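A day of seed trays and one very good soup

2018-09-02
By Bendik Wikström
4 min read

Spring, officially! Well, the second day of it, but yesterday was all wind and errands so I'm counting today as the real start. I was up before six and out the back in my dressing gown looking at the broad beans, which have gone mad. They've got flowers right down the stems and the bees were already at them (little native ones as well as the honeybees, which made me ridiculously happy).

Spent the whole morning on tomatoes. I had promised myself I'd be sensible this year and grow two kinds, and then the Rerkstead catalogue came and there was a striped one, and a purple one, and a tiny yellow one that's meant to taste like honey. So I've sown five. I know. The trays are on the laundry bench under the window, where they get sun until lunch, and I've written the names on cut-up milk bottle instead of paddle pop sticks, as last year's sticks went mouldy and I ended up with a whole bed of mystery tomatoes. Lovely mystery tomatoes, mind you. I still dream about the big ribbed one and I've no idea what to ask for.

The seed-raising mix is my own this time – sieved compost, coir and a bit of sharp sand. Sieving compost is a great job! I put the radio on and got right into it, and my arms are going to be very sore tomorrow. There was a frog in the compost bin too, a fat brown one, and I moved him over to the ferns with a saucer of water. He looked disgusted with me.

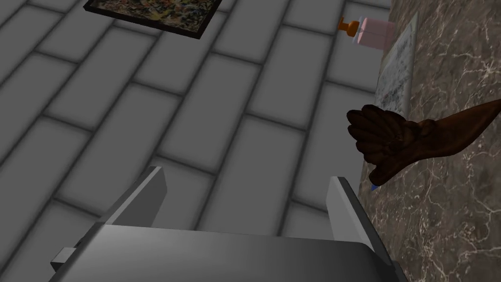 After lunch I rode over to the Kudness growers' market to catch the last hour. It's the best time to go, everyone's packing up and in a good mood and you come home with far more than you paid for. I got a bag of blood oranges, a bunch of dill as big as a pillow, and 800 grams of smoked trout offcuts, which the bloke wrapped up with a lemon thrown in. Had a long chat with the woman on the Engström stall about rhubarb. She says mine is sulking from being moved and I should leave it completely alone until October, no picking, just manure and patience. I'm not good at patience but I'll try.

The ride home was into the wind the entire way, with the dill flapping in my face. Worth it.

So, the soup. Leeks from the garden, the last of the old potatoes, 700 ml of stock from the freezer, a splash of cream, then the trout and heaps of dill at the very end with the pot off the heat. Oh, it was good! I had two bowls standing up at the stove and a third sitting down like a civilised person. Next time a bit less salt, the trout has plenty of its own. I'd like to try it with fennel as well.

It's dark now and quite cold again, so I've put an old towel along the window behind the trays. I've checked them twice already, as if a tomato might come up in nine hours. Tomorrow I want to get the peas tied up before they fall over the path, and ring about the load of mushroom compost. Also find the good secateurs. I had them on Thursday, by the lemon tree, I'm nearly sure of it.

Recent entries
Wind, and a broken trellis
First asparagus!
Marmalade, batch two
What I pruned and what I shouldn't have
The long way round to Emex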